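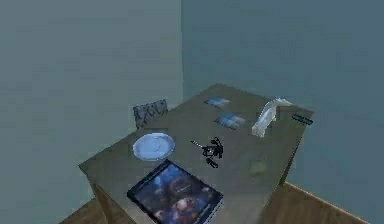 Is the Brindia scene pack worth paying for if I only need tabletop pick and place?

Posted in Simulation and Software by flatbench

I run a two-person shop that sets up small arms for packing and sorting jobs. We are trying to do more of our training in simulation before we touch the customer's line. Juduvar sells a subscription called Brindia, a library of household and office scenes with a robot already set up in them, and I have been on the trial since May.

The trial gives you 50 scenes. The full library is listed at 2,000. The price is per seat and we would need both seats for the year, so it is real money for us.

What I like so far is that the tables come with mixed objects on them. In the one I have been using most there are flat cards, a plate, a bunched-up white cloth and a large flat thing like a framed poster that hangs over the front edge of the table. The hand starts over the middle of the table, and you pick a target from a menu. Setup took me one evening.

What I don't like:

The textures are soft. The pictures on the cards are hard to make out at the camera resolution we use, and I can't tell what the small dark object at the right edge of the table is meant to be. It could be a stapler or a remote. The menu just calls it "item".

Cloth is slow. If I turn cloth physics on, the run time goes up a lot on our machine.

I can't find a way to bring in our own parts. The sales page says custom meshes are supported, but the menu option is grayed out in the trial.

So, three things I would like to know. Does the full version open up mesh import? Do the low-detail textures hurt when you move to a real camera? And is there any reason to pay for the living room and kitchen rooms if our work is all on benches?

I have also looked at Destura. It is cheaper, but the demo would not start on our computer.

tindercrate
Member

Get Destura. We have it and it works fine. The demo problem is probably your graphics driver. Update it and try again. I never tried Brindia but it costs too much for what it is.

ovalpin
Longtime member

I have paid for Brindia for a little over a year and use it for arm work, so I can answer most of this.

Mesh import does open up in the full version. It takes the usual formats. You have to set the mass and friction yourself, and the defaults are bad. Everything comes in with the same friction whatever it is made of, so the first thing I do with a new part is weigh the real one and type that in. Collision shapes are made for you. For simple boxes and bottles they are good. For anything with a hole or a hook you will want to make your own, or the gripper will act as if the hole is filled.

On textures, it depends on what your policy is looking at. Ours was trained on color images first, and it did poorly on the real bench until we turned on the lighting and texture changes in the settings. That option is called "vary surfaces" and it is off when you install. Turn it on before you collect anything. After that we had a run of 1,383 episodes across the kitchen set and the transfer was good enough to tune on real data. If you use depth only, I would not worry about the soft pictures on the cards.
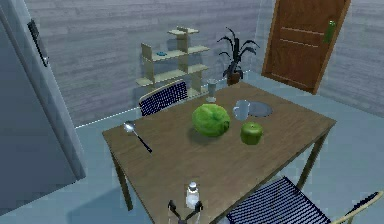

Kitchen set, gripper open at the salt shaker.

The kitchen tables are the part of the library I would pay for even if you only do bench work. The objects are a good spread of problems. You get clear ones, like the drinking glass and the shaker, and large round ones like the cabbage. There is a mug and a plate set close together, and that is a fair test of whether your planner keeps its clearances. We pack jars, so the shaker was the nearest thing to our own part, and we used it as a stand-in until we had meshes made. The spoon is harder than it looks for a two-finger gripper, and we left it out of our first runs.

Some complaints of my own. Clear objects look fine to the color camera but the simulated depth camera sees them too well. A real depth camera has trouble with clear glass, so you need to add noise yourself. Support told me this is planned. They told me the same thing last year.

Cloth is slow for everyone. Leave it off and use a rigid cloth as an obstacle if you don't need to pick it up. There is a switch for that under the object's own settings, not the main menu.

Items with vague labels are a known problem. You can rename them in the scene file with a text editor. Keep a backup, as an update will write over your changes.

Check the license before you buy. One seat is one computer, and moving it to a new one takes a support ticket. Mine took three working days.

lowshelf_dev
Member

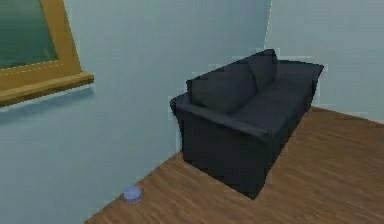
Room scenes are a separate question, and for a bench shop I would skip them. We do mobile pickup, so I use the living rooms a lot, and they are built for that kind of job. Most of the space is wall, furniture and floor, and the targets can be small. In the corner with the dark loveseat, the low round disc down by the wall is a good test for us: it is flat, and the wall is close enough to limit how an arm can come at it. None of that helps you if your parts always show up at bench height.

When I signed up you could ask Juduvar for a bench-and-table plan without the rooms. It was not on the price page. I had to write to sales, and they took 20 percent off. I don't know if they still do it, but ask before you pay for the full one.

I agree with ovalpin about "vary surfaces". I would add that it does not change the walls unless you also check the box for backgrounds. The walls in these scenes are plain, and our first model did badly in front of a busy shelf until we found that box.

If you already use Soliman for planning, the export works but the joint names come out in a different order. Check them against your own file before you send anything to a real arm.

flatbench

Thank you, this is what I needed. I turned on "vary surfaces" last night and switched the cloth to rigid, and runs are much faster now. I have written to sales to ask about the table plan. I updated the driver too, and the Destura demo opens but closes again when I load a scene, so I am leaving that one alone for now.

ovalpin, when you made your own collision shapes for the hooked parts, did you split them into pieces by hand or use a tool?

ovalpin
Longtime member

By hand in a modeling program. Four or five boxes was enough for each hook. Name every piece with the same prefix as the part or the import will treat them as separate objects.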